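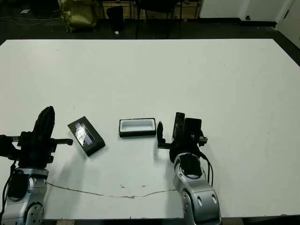 The Corileo bench cell is a two-arm packing station for shops that send out small goods in boxes and need the insert filled the same way every time. It takes over the repetitive part of the job and leaves the checking, the odd sizes and the final say to the person at the station. Both arms work over one flat white tabletop, with the open tray set down between them, so the packer can see the tray and both grippers without leaning in. The box lid, the insert and the item can lie at any angle on the surface. No fixtures are screwed to the table, and switching from one product to the next does not call for a wrench.

What it does

The cell handles light boxed goods: small electronics, accessories, spare parts, sample kits. One arm can hold while the other places, or each can work on its own item. Typical jobs are placing a part in an insert, closing a two-piece box, turning a box label side up and moving finished boxes to the outgoing side. It is not meant for glass, liquids or anything in loose film.

A new job is taught by hand. The operator guides the arms through the steps, saves them under a product name and runs them slowly a few times before going to normal speed. Most users keep a short list of saved jobs and pick from it at the start of a shift. The cell stores up to 239 jobs.

What changes for the people at the bench

Before the cell, a packing bench usually has one person doing the same short motion all day. With the cell, that person loads items, clears finished boxes and decides what to do with anything the arms set aside. The work is more varied and easier on the wrists. It also asks for more attention, and new operators often say the first week is more tiring than they expected.

We recommend the following when you bring a cell in:

Train the people who already pack the product. They know which lids stick and which inserts come in bent.
Let the operator set the pace during the first month. The speed dial is on the front of the control box for that reason.
Keep one hand-packing bench open for rush orders and short runs – the cell pays off on runs of 500 boxes or more.
Rotate people through the station. A turn of 2 hours works well in most shops.

At our Jakville site, the packing room went over to the cell in March. The packers there asked for a larger pause button and a lower reject shelf, and both are now standard on every unit.

In the package

Two arms with grippers and cabling
Control box with speed dial and pause button
Reject shelf
Operator guide and wall card
8 hours of on-site training, which can be split over two visits

The table is sold separately. Any level, rigid top with a matte surface will do. Marks and smudges on the top do not stop the cell from working, but wipe it down at the end of each shift.

Options

Fustero soft finger pads, for painted or polished boxes
Naidoo foot pedal, for pausing with both hands full
Second control box, for operators on opposite sides of the table

Ordering and service

Orders are taken through the Corileo sales desk. Please send two samples of each box and insert you plan to run, with the item inside one of them. We test the samples and return them with a short report on which steps the cell can take on and which should stay with your packers. Finger pads are a wear part and are not covered by the warranty.

Page last updated Sep 18, 2021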